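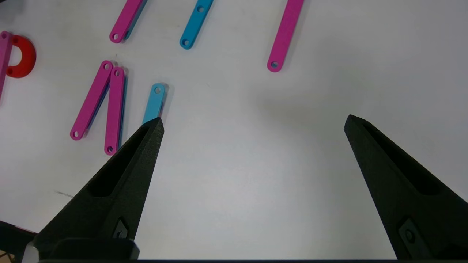
分类：征集 / 读者参与 | 打印本页 | 发送邮件给朋友

睡眠补充剂到底有没有用？招募怀疑者参加九周对照记录

市面上的助眠软糖、喷雾和“晚安茶”越来越多，广告里人人一觉到天亮。我们编辑部试过几种，睡得好的那几晚，多半是前一天累坏了。厂家寄来的资料我们也读了，其中一份号称“用户满意度极高”，问卷却只发给了复购的顾客。这种数据，看看就好。

所以《Pesdale 消费笔记》打算自己做一次。规模不大，也不敢说能得出什么定论，但至少会把原始记录全部公开，包括不好看的部分。

我们要找200名成年读者，连续记录9周。参加者会收到编号小袋，一半是普通市售软糖，一半是味道相近、不含所谓有效成分的糖。您和联络人都不知道手里是哪一种，结束后才拆封名单。每天早上填一张表，三分钟以内：几点上床，几点醒，夜里醒过没有，白天困不困。手环自动打的“睡眠分数”不收，我们不清楚那个分数是怎么算的。

请不要报名的情况：正在服用安眠药或抗抑郁药；怀孕或哺乳期；上夜班；对明胶过敏；在保健品公司任职或领取推广费。已经被医生诊断为失眠的读者，请继续找医生，别指望我们的糖。

完成全部记录者可得1,000元补贴，中途退出按周折算。补贴与您填写的结果无关，写“毫无感觉”照样付款。中途想退出，发一封邮件即可，不必说明理由。

上一次征集（净水壶滤芯）收到563份报名，其中不少人没有读完条件就提交了。这次请在邮件标题写明“睡眠记录”和所在城市，正文用两三句话讲讲您平时的作息。不必写您多么相信或多么讨厌保健品。

报名二月底截止。样品分装由 Verstraete 实验室负责，费用由本刊订阅收入支付，没有赞助商。方案全文可向联络人索取，挑毛病的来信尤其欢迎。

联络人：Nidia Bedoya（报名）、Jong-dae Ha（方案与数据）

标签：保健品，睡眠，读者实测
分享 9 | 评论 (0) | 打印 | 邮件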